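Rukgate 16 GB memory kit, reviewed by Ulla Koskela

I bought this kit for an old desktop tower that my brother-in-law Lauri uses for his accounts. It comes as 2 sticks in a plain cardboard sleeve with a folded sheet of instructions. The sheet is short and the print is small, but the steps are in the right order.

Check your computer's manual before you order. The seller, Poston, lists the memory type on the product page – the speed is further down, under the returns policy.

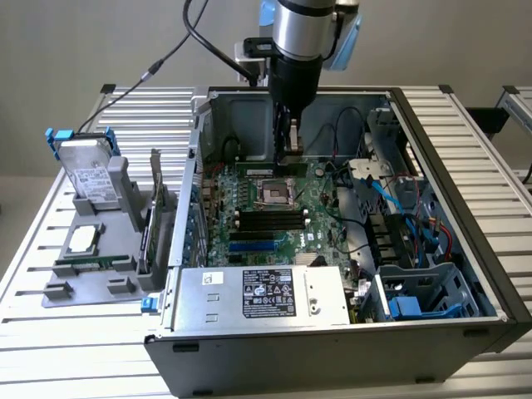

A green memory module over the motherboard, with the tower on its side.

Lauri's machine saw the full amount on the first start. I left a memory test running overnight and it found no errors. Large spreadsheets open faster now, and he can keep his browser going at the same time. Startup takes as long as it did before, so don't buy memory for that.

The sticks have no heat spreaders and no lights. Delivery was slow, and one corner of the sleeve was crushed. I would order the kit again for a second office computer, though not for gaming.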